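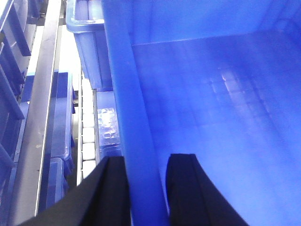 Blue bins, again

I replaced the cardboard boxes on the parts shelves in April. Cardboard sheds fiber, sags at the corners and holds damp. The new bins are blue plastic from Stulero, 35 liters each, bought as a lot from Vadari when they cleared a stockroom. Shelf width is 918 mm, so two go side by side with a gap left for fingers.

First job was washing. Warm water, a little dish soap, soft brush. Skip the scouring pad – it dulls the plastic and the haze never comes out. Grit collects in the crease where the floor meets the wall, so I do that line first and rinse last.

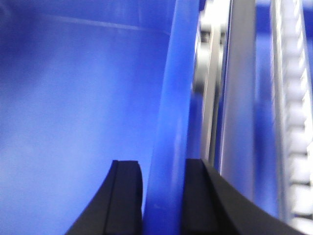
Walls and rims

The wall is what I check before loading. I run a thumb along the edge for nicks, then flex it slightly. A bin that creaks goes to the garden. Ya-wen Lu lent me her older Muli bins to compare, and those have a stiffer wall but a sharper rim, unpleasant to carry with 30 kilos of fittings inside.

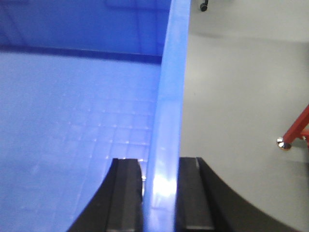 I lift by the long sides where I can. One-sided lifting is fine for an empty bin and a bad idea for a full one.

Labels are still unresolved. Paper tape lifts after roughly 3 weeks. The Pullura tags hold well but leave glue on the plastic, and I have not found a solvent I trust on it. For now I write on masking tape and replace it when it curls.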